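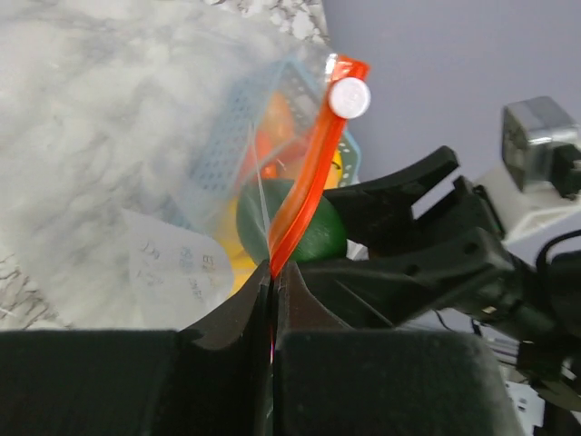 机器人的手为什么要分那么多种，做一只什么都能抓的不行吗？

每一种手都有自己拿手的东西，也有一碰就出丑的东西。硬夹子抓木块很稳，抓熟透的柿子就是一场灾难；吸盘搬玻璃板又快又轻，遇上毛巾只会呼呼漏气。到现在为止，做机器人的人还没有做出一只样样都行的手，所以他们只好把各种手拿来一只一只地试，看看哪只适合干哪样活。

给机器人挑手

Prastside少儿科技角，机器人专栏
2025年10月18日

先看看你自己的手

在笑话机器人之前，请你先做一件事：从抽屉里找一个带拉链的塑料袋，把它打开，再合上。

做完了？你大概只用了一眨眼的工夫，可能还在想晚饭吃什么。现在慢一点，再来一遍，这次盯着自己的手看。

一只手捏住袋口的一头，把它绷直。另一只手找到那条凸起来的边，捏住，顺着它滑过去。袋子软塌塌地往下掉的时候，你的小指和无名指会自动上去帮忙，把它兜住。捏得太松，手指打滑；捏得太紧，又滑不动。你的指尖一直在悄悄地调整力气，而且从来不向你汇报。

这些事情，机器人一样都不会自动做。你得告诉它去哪里捏，怎么捏，捏多重，捏住之后往哪个方向走。你忘了说“别松手”，它就会很有礼貌地松手，然后继续在空气里拉那条并不存在的拉链，一直拉到终点，看上去还挺满意。

开头那张照片里，两根黑色的手指夹着的就是一只透明塑料袋的封口条，橙红色的，上面有一个白色的小圆片。手指尖上是深色的软垫模样的东西，表面有一层细细的、有点毛茸茸的纹理。右边还有另一条机械臂的黑色夹爪伸了过来。两只手对付一只袋子，和你刚才的阵容一样。

机器人的手叫什么

做机器人的人很少说“手”。他们说“末端执行器”，意思是装在机械臂最末尾、真正动手干活的那个东西。这个名字听起来像一位很严厉的老师，你知道就行，平时可以叫它“夹爪”，或者“手”，它不会介意。

机械臂和夹爪是两样东西。机械臂负责把手送到地方，就像你的肩膀、胳膊肘和手腕。常见的一种机械臂有6个能转的关节，转来转去，可以把手送到桌子上方的各个位置，还能让手朝下、朝旁边，或者歪着。到了地方以后的事，就归夹爪管了。

换手也很平常。很多机械臂的手腕上有一圈螺丝孔，拧下一只夹爪，装上另一只，再把电线插好。你要是也能这样，早上写字用一只，下午打球用一只，弹琴再换一只，那你的书包会变得非常重。

机械臂也怕重。夹爪本身就有分量，它越重，机械臂剩下的力气就越少。一条最多能举800克的小机械臂，如果装上一只很沉的夹爪，可能连一个苹果都举得很勉强。所以挑手的第一个问题常常很扫兴：这只手这么厉害，胳膊抬得动它吗？

几位参赛选手

下面请选手入场。它们在我们的本子上都有名字，脾气也各不相同。

两指夹爪，名叫Pokar

Pokar有两根硬手指，一开一合，像晾衣夹，又像螃蟹，只是没有螃蟹那么爱生气。它里面有一个小电机，电机转，手指就往中间靠；电机反着转，手指就分开。

它的优点是简单。手指在哪里，张开多大，都算得清清楚楚。夹木块、夹笔、夹瓶盖，它都干得不错。出了毛病也好修，反正总共就那么几个零件。

它的缺点也是简单。只有两根手指，东西要是夹歪了，就会绕着手指打转。你可以试试：用两根手指尖捏住一把长尺子的一头，把它横着提起来，尺子的另一头马上就往下栽。Pokar碰到这种情况，和你一样没有办法，而且它还没有中指可以帮忙。

吸盘，名叫Gunura

Gunura根本没有手指。它长着一个软软的橡胶碗，碗底有个洞，洞后面连着管子，管子后面连着一台嗡嗡响的泵。泵把碗里的空气抽走，外面的空气就把东西紧紧压在碗口上。

很多人以为吸盘是把东西“吸”上来的。更准确的说法是，外面的空气一直在使劲压所有的东西，也包括你，只不过平时里外都有空气，两边压得一样重，谁也感觉不到。碗里的空气少了，外面那一边就占了上风。

Gunura搬纸盒、搬光碟、搬玻璃，都很轻松，而且只要碰到一个面就行，不用把手指伸到两边去。不过它对表面很挑剔。表面要平，要光，还不能漏气。给它一个网球，它会发出一种漏气的声音，听起来很像在抱怨。给它一只塑料袋，它倒是能吸住，只是薄薄的塑料常常被吸进碗里去，皱成一团，松开的时候还粘在上面不肯下来。

软手指，名叫Ghumman

Ghumman的手指是用橡胶一类的软材料做的，里面是空的。往里打气，手指就弯过去，把东西抱住；把气放掉，手指就伸直。它们的样子有点像几根会鞠躬的香蕉。

抓草莓、抓面包、抓鸡蛋，Ghumman是好手。软手指会顺着东西的样子变形，力气散在一大片地方，不会集中在一个点上把草莓戳穿。你也不用把位置算得特别准，偏一点点，它自己就包过去了。

可是让它去捏一条细细的拉链，它就露馅了。手指太粗，太软，碰到拉链只会把它推开。就好像你戴着厚厚的棉手套，想从桌上捡起一根缝衣针。你能捡起来吗？也许能，但是请先把作业写完再试，这事很花时间。

指尖穿什么鞋

同一只夹爪，换一副指尖，本领就大不一样。这一点常常被忘掉，大家都爱看亮闪闪的电机，没几个人肯趴下去看指尖上贴的那一小块垫子。

请你想想鞋底。穿着袜子在光滑的地板上跑，你会溜出去好远，还可能撞上沙发。换上运动鞋，就稳稳当当地站住了。脚还是那双脚，力气也没有变大，变的是脚和地板之间的摩擦力。

指尖也是这样。光溜溜的硬塑料指尖去捏光溜溜的塑料袋，两边都滑，一拉就跑。要是硬要不滑，就得捏得更重，可是捏得太重，薄东西会破，电机也会发热。给指尖贴上一层软一点的、有纹理的垫子，就可以用小一点的力气把东西留住。

垫子也有很多讲究：

太软的垫子，捏薄东西时会往四周挤，指尖最前面那一点反倒夹不紧。

太硬的垫子，碰到不平的东西，只有几个小点挨着，别的地方都悬空。

粗纹理的垫子，抓粗糙的东西不错，抓很薄的塑料时，塑料会陷进纹路里。

黏黏的垫子，一开始抓什么都行，过几天沾满了灰，就抓什么都不行了，并且样子很难看。

所以试夹爪的人手边常常有一小盒指尖垫子，还有一块擦垫子的布。那块布在各种机器人介绍里从来不出场，可是没有它，下午的成绩会比上午差一大截，然后大家围着电脑找程序里的错误，找到天黑，才想起来该擦手了。你妈妈在饭前说的话，对机器人也适用。

手指尖还有一个长短和厚薄的问题。想捏住平躺在桌面上的一张卡片，指尖得薄，才能铲到卡片下面去。可是薄指尖容易弯，一弯，两边就合不严。两根手指合拢以后，中间要是还留着一条缝，纸和塑料袋就会从缝里溜走，走得从从容容。

眼睛长在哪里

挑好了手，还得给它配眼睛。机器人的眼睛是摄像头，摄像头放在哪里，可以让大家争论一个下午。

第一个办法是装在高处，从上往下看。这样看得全，桌上有什么，离得多远，一目了然。麻烦出在最要紧的时候：夹爪伸过去抓东西，正好把东西挡住。摄像头只看见一只大大的夹爪后背，至于夹爪下面发生了什么事，它只能猜。

第二个办法是装在手腕上，跟着手一起走。手靠近什么，它就看清什么，指尖和东西之间那一点点距离也看得见。你在开头的照片里看到的就是这种角度，两根手指占了下面一大块地方，封口条就在手指中间往上伸。

手腕上的眼睛也有毛病。它看得近，看不远。手转过去，它也跟着转过去，原来看着的东西就没影了。你可以体会一下这种感觉：拿一个纸筒放在一只眼睛前面，闭上另一只眼睛，然后去桌上找你的橡皮。找到以后，你会对手腕摄像头多一点同情。

第三个办法是两种都装。高处的负责找，手腕上的负责对准。这个办法好用，代价是要处理的画面多了，电线也多了。电线是机器人世界里最调皮的居民，它们会挂在关节上，会绕在手腕上，还会在你最不想让它们松的时候松掉。

透明的东西是摄像头的另一个大难题。透明塑料袋你看得见，是因为上面有褶子，有反光，而且你从小就认识塑料袋，知道它大概是什么形状。摄像头看过去，看到的多半是袋子后面的东西，外加几道亮光。灯挪一挪位置，亮光也跟着挪，袋子在它眼里就好像变成了另一只袋子。

带颜色的封口条就友好得多。一条鲜艳的线，清清楚楚，摄像头一看就知道该去哪里捏。所以练习的时候，可以先用封口带颜色的袋子，学会了再换全透明的。这和你学骑车先装两个小轮子差不多。

谁来指挥

手有了，眼睛有了，还得有人告诉它怎么动。指挥的办法也有好几种，也得比一比。

用游戏手柄。推一下摇杆，机械臂往前走；按一个键，夹爪合上。你可能觉得自己一定是高手。先别急，游戏里的小人只要前后左右跑，机械臂还要上下走，还要歪头、转腕。摇杆就那么两个，不够用，只好一会儿管走，一会儿管转。很多游戏高手坐下来以后，第一件做到的事是把杯子推到桌子下面去。

用一条小胳膊带一条大胳膊。人握着一条轻轻的小机械臂，小胳膊怎么弯，大胳膊就怎么弯。这个办法上手很快，因为你不用想哪个键管哪个方向，动手就行了。它的麻烦是人感觉不到大胳膊捏着什么。你在这边轻轻一合，那边可能已经把纸杯捏扁了，小胳膊却一点动静都没有，像一个报喜不报忧的同学。

用写好的程序。先到这里，再到那里，合上，抬起来。程序最听话，一遍和一遍几乎一样，适合搬那些永远摆在老地方的东西。袋子可不会永远摆在老地方。它被碰一下就换个形状，程序却还是照着老样子去捏，捏到的是空气。

让机器人自己学。人先示范很多遍，电脑把画面和动作记下来，慢慢找出规律：看到这个样子，就该做那个动作。学得好的话，袋子歪一点它也能应付。学得不好的话，它会把示范人的坏习惯也学走。示范的人每次捏之前都要犹豫一下，它就也犹豫一下，样子很像在思考，其实脑子里没有在想什么。

为什么比赛总爱用袋子

你可能注意到了，这篇文章老是绕着塑料袋转。试夹爪的人可以选的东西多得很，积木、杯子、玩具水果，样样都比袋子听话。

麻烦就在于它们太听话了。积木放在那里，它就是积木，你从左边捏，从右边捏，它都还是那块积木。几只夹爪去抓积木，个个都考得很好，结果一张成绩单看下来，分不出高低。考试要是只考一加一，全班都是数学家。

袋子就不一样了，它会把各种难处一次端上来。它薄，考指尖合得严不严。它滑，考垫子。它透明，考摄像头。它软，捏住一头，另一头就往下塌，考机械臂走的路线。要拉开封口，还得有一只手按住，另一只手去拉，考两条机械臂会不会配合。

配合这件事值得多说一句。两条机械臂离得很近的时候，最容易打架。一条要往左，另一条正好在左边，砰的一声，大家都很难为情。程序里要给它们画好地盘，谁先走，谁等着，靠近了要放慢。人和人在走廊里迎面碰上，还会你往左我也往左，你往右我也往右，跳一小段舞，所以也别太责怪它们。

两只手之间还有一种看不见的拔河。两边都捏着袋子，这边往外拉一点，那边也往外拉一点，袋子绷得像鼓皮一样，然后从比较弱的地方裂开。人做这件事时会觉得手上一紧，自然就松一松。机器人要想觉得紧，得有专门感受力气的传感器，或者看看电机是不是用了比平时更多的电。

怎么比才公平

假设你要比较Pokar和Ghumman，看谁更会捏袋子。你让Pokar在早上试，用一只新袋子，旁边灯光明亮。到了下午，你让Ghumman来试，袋子已经被揉得皱巴巴的，窗外天也阴了。Pokar赢了。请问Pokar真的赢了吗？

Ghumman要是会说话，一定会提意见，并且意见很长。

公平的比赛有一条老规矩：每次只换一样东西。换了夹爪，袋子、灯光、桌子、机械臂和指挥的办法就都不要动。要是想比指尖垫子，那就连夹爪也不换，只换垫子。你在科学课上听过这条规矩，它叫控制变量，名字很威风，做起来主要是忍住手痒，别顺便把别的也改了。

第二条规矩是多试几遍。只试一遍，谁都可能碰巧做对，也可能碰巧出丑。在我们的玩法里，每只夹爪要试60遍，一遍都不能少。试到后来，看的人会打哈欠，夹爪不会，这是它们少有的让人羡慕的地方。

第三条规矩是先说好什么叫“成功”。捏住了算不算？捏住又滑掉了算不算？拉开了一半，袋子破了，算不算？这些要在比赛之前写下来。等到比完了再商量，大家就会不知不觉地帮自己喜欢的那只夹爪说话。

第四条规矩最难遵守：失败也要记。失败那一栏要写清楚是怎么失败的，是没对准，是滑了，还是捏到了旁边的东西。一串叉叉只能告诉你它不行，一串写明白的叉叉能告诉你该修哪里。要是多数都写着“滑了”，那就去看垫子；要是多数都写着“偏左”，那就去看摄像头是不是被谁的胳膊肘碰歪了。

记录本可以这样写：

夹爪：Pokar
指尖：软垫，有细纹
眼睛：手腕上一个，高处一个
指挥：小胳膊带大胳膊
任务：捏住封口条，提起来，不掉
袋子：长203毫米，空的，平放
结果：捏住，提到一半滑掉
备注：垫子上有饼干渣，已擦。饼干不知道是谁的。

最后那条备注看起来像闲话，却很有用。过些日子再翻本子，你会发现饼干渣和滑掉常常一起出现。

在家里试一试

没有机器人也能比夹爪。你需要一副筷子、一个晾衣夹、一双厚手套、两根橡皮筋、一个带拉链的小塑料袋，还有几样抓不坏的小东西，比如橡皮、硬币、棉花球和积木。剪刀今天放假。塑料袋玩完以后收起来，别套在头上，也别给小弟弟小妹妹当玩具。

先给选手分配角色。筷子是细手指，晾衣夹是两指夹爪，戴着厚手套的手是软手指。

第一轮，抓小东西。把橡皮、硬币、棉花球和积木摆在桌上，每样东西都让三位选手来抓，抓起来以后搬到碗里。硬币会给你一点颜色看看。

第二轮，换指尖。在筷子尖上绕几圈橡皮筋，再抓一次刚才老是滑掉的东西。别的都不要变，还是那双筷子，还是那只手，还是那张桌子。看看绕了橡皮筋以后有什么不同，也留意一下有没有哪样东西反而变难抓了。

第三轮，开袋子。两只手都戴上厚手套，打开塑料袋的拉链。允许叹气，不允许用牙。

第四轮，换眼睛。用纸筒遮住大部分视线，只从筒里看，再去夹一块积木。然后请一位家人站在旁边，你闭上眼睛，由他来告诉你往左、往右、往下。第二种办法很像用高处的摄像头指挥机械臂，唯一的区别是摄像头不会笑你。

每一轮都记在本子上。先写好什么叫成功，再开始抓。要是你在中途很想改规则，请把手放在膝盖上，深吸一口气，继续按老规则来。

几个常被问到的问题

机器人的手为什么不做成五根手指，和人一样？

有人在做，而且做得很漂亮。五根手指意味着很多关节，很多小电机或者拉线，每一样都要花钱，都会坏，还都要有人来指挥。很多活用两根手指就能干完，就像你吃饭用筷子也够了，没有人因此觉得筷子缺了三根。

夹爪捏东西会捏到人吗？

会的。小夹爪看起来慢吞吞，力气却不一定小，而且它分不清橡皮和手指头。机械臂通着电的时候，手、头发和围巾都要离它远一点。旁边应该有一个红色的急停按钮，按下去，机器就停。到任何有机器人的地方参观，先找找按钮在哪里，再去看热闹。

垫子为什么很多是深色的？

常用的橡胶里会加一种黑色的粉末，让它更耐磨，轮胎也是这样变黑的。垫子还可能是别的材料做的，别的颜色也有，浅色的会很快告诉你它有多脏。

机器人捏到东西的时候自己知道吗？

有的知道，有的不知道。最省事的办法是看手指停在哪里：本来应该完全合上，结果半路停住了，那中间多半有东西。可是塑料袋太薄，手指夹着它和没夹着它，停的位置几乎一样。指尖里要是装了能感觉压力的传感器，就会灵一些。要是没有，就得靠眼睛去看。

失败了那么多遍，机器人会不会难过？

它不会。难过的是站在旁边拿本子的人，不过他们一般吃点东西就好了，吃完记得擦桌子。

几个词的意思

夹爪：装在机械臂末尾，用来抓东西的部分。

关节：机械臂上能转的地方。

摩擦力：两样东西挨在一起，想滑动的时候互相拖后腿的力。走路、写字和捏袋子都离不开它。

传感器：替机器人看、听、摸的零件。摄像头也算一种。

控制变量：每次只换一样，别的都老老实实待着。

急停按钮：出了事先按它，道理以后再讲。

下一篇说电线，三月刊登。想看的小朋友可以先数一数自家电视后面有几根，看完请把灰也擦一擦。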